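Towel folding on the bed, halves or thirds?
Started by Utlow, 23 July 2025

I do mine on the doona. Blue one, left side flat, right side still bunched up.
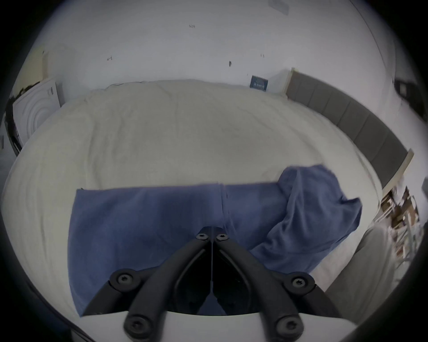 Ristidine wrote: Thirds, always! Halves never fit my shelf.

Utlow wrote: Tried thirds, they flop over. I've only got 2 shelves, so halves it is.

Camacho wrote: Disagree with both of you, I roll mine (saves heaps of room). A bed's too soft for folding anyway. 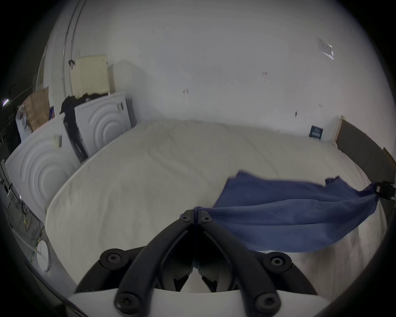 Blue one again, on the white sheet

Stistwood wrote: Bed's fine, just pull the corners out first.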